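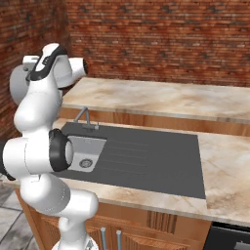 A kitchen counter with a marbled top, streaked with warm brown.

Why Does Some Stone Have Stripes?

Have you ever leaned on a kitchen counter, waiting for your toast, and let your finger wander along one of those wiggly brown lines? I used to do that in my grandmother's kitchen. I decided the lines were rivers and the crumbs were boats, and I could keep that game going until somebody needed the counter back.

Those wiggly lines are called veins, just like the ones you can see on the inside of your wrist. Plenty of counters are made from other things and only colored to look like marble, but the pattern is copied from real stone, and real stone gets its veins in a very slow and rather wonderful way.

Let's start at the bottom of a warm, shallow sea, a very long time ago. Lots of little creatures lived there, and many of them had shells. When they died, the shells sank down and broke into bits, and more shells fell on top of those, and more on top of those. After a great many years the bottom layers were squashed so hard that they stuck together and became a rock called limestone. If you find a piece of limestone, look at it closely – sometimes there is still a whole shell inside!

Now the limestone has to be cooked. The ground under our feet is made of giant slabs that creep along more slowly than you could ever notice. When two of them push against each other, rocks can be shoved deep down, where it is terribly hot and everything above is pressing on them. The limestone doesn't melt. It stays solid, but the tiny grains inside it grow and lock together like puzzle pieces, and when that has happened we call it marble. Scientists have a long name for a rock that has been changed this way, and it is fun to say out loud: metamorphic (met-uh-MOR-fik).

So where do the stripes come from? If the limestone had been perfectly clean, the marble would be white all over, like sugar. But the sea floor was never perfectly clean. There was mud in it, and sand, and specks of iron. Iron is what turns an old nail rusty, and it can turn stone yellow, tan, red or brown. When the rock was squeezed, the muddy parts were stretched and folded into swirls. Other veins began as cracks, and water trickled through them carrying minerals that filled them up, bit by bit.

Try it yourself

You will need two lumps of modeling clay, one white and one brown. Roll the brown clay into thin strings and lay them on the white. Fold the whole thing over, press down hard with the heel of your hand, and fold it again. Do this 4 times. Then ask a grown-up to slice it down the middle with a piece of thread, and have a look at what's inside. Don't fold it too many times, though, or you will end up with a plain tan lump (I have made several of those).

Words to remember

Vein: a thin line of a different color running through a rock.
Limestone: a rock often made from old shells.
Marble: limestone that has been heated and squeezed underground.

Written by Frauke Strobel. Posted 12 May 2023.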